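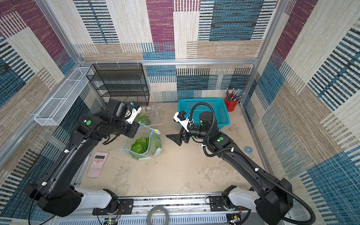 Storing lettuce and Chinese leaf in zip bags — how do I stop it going slimy?

Posted by Prunside, 22/07/2019

I buy salad for the week in one go and put it away as soon as I get home. At the moment I have a head of ordinary green lettuce, a bag of lettuce leaves I have already pulled off and washed, and half a napa cabbage (the shop calls it Chinese leaf). The lettuce goes into clear zip bags and the cabbage usually sits in a plastic basket until I think of something to do with it.

By the fourth day the washed leaves have brown edges and there is water in the bottom of the bag. The whole head lasts a bit longer. The cabbage goes dry and grey on the cut side but the rest of it is fine.

I have read that you should squeeze all the air out of the bag, and I have also read that you should leave air in. Which is it? And should the half cabbage be in a bag as well? My fridge is a small Rekau with one salad drawer, so I can't spread things out much. There is a wire rack next to the worktop that I could use for anything that doesn't need to be cold.

I'd also like to know if there is a knack to getting a whole lettuce into a bag. The zip edge folds in on itself and the outer leaves tear.

Eustaquio Tovar
Member, 2,940 posts

The water is what spoils it. Washed leaves need to be a lot drier than most people leave them. Spin them, then spread them on a clean tea towel for half an hour, then turn them over. Put a sheet of kitchen paper in the bag, leaves on top, another sheet on top of that. Change the paper when it feels wet. I get more than 4 days out of leaves done this way, and often a full week in winter.

On the air question, I leave some in for loose leaves. If you squash the bag flat the leaves bruise against each other and the bruises go brown first. Close the zip most of the way, let it settle, then close the rest. For a whole head it matters less.

Don't wash the whole head at all until you need it. Take off any damaged outer leaves, wipe the base, and bag it.

Getting it in is easier if you lay the bag flat on the worktop and don't try to hold it up. Fold the top of the bag back on itself like a cuff so that the zip is out of the way, then slide the lettuce in base first while you hold the near edge.
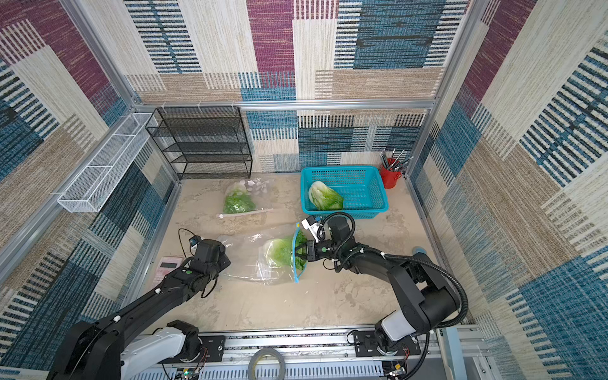
Once the head is past the opening, unfold the cuff and run a finger along both sides of the zip before you press it shut. If a leaf is caught in it the bag won't seal, and that leaf will go off and start on its neighbours. Use the larger size of bag. A tight one is what tears the leaves.

For the half cabbage, yes, cover the cut face. Cling film pressed right against it is enough and it can go back in its basket on a shelf in the fridge. Before you use it, shave a thin slice off the cut side and throw that bit away. Chinese leaf keeps much better than lettuce, so if the drawer is full, give the drawer to the lettuce.

I wouldn't use the wire rack for any of this. Onions and potatoes will do on a rack if the room is cool and they are out of the light — keep them in separate baskets.

Kinora

Just buy less. I used to throw out half of mine and now I get one lettuce at a time and it's gone before it has a chance to go slimy.

Maldonado

Agree with the kitchen paper. Two things to add.

Keep apples and pears out of the same drawer. They give off a gas as they ripen and it turns lettuce brown in spots, even through a bag that isn't fully closed. I had this all through November and thought the fridge was broken.

Also check the back of the fridge. In a small one the back wall can be cold enough to freeze leaves, and they go see-through and limp when they thaw. Mine was doing it until I turned the dial down a notch and moved the bags forward.

You can reuse the zip bags if you turn them inside out, wash them in warm soapy water and stand them over a jar to dry. I don't reuse any that have had slimy leaves in them.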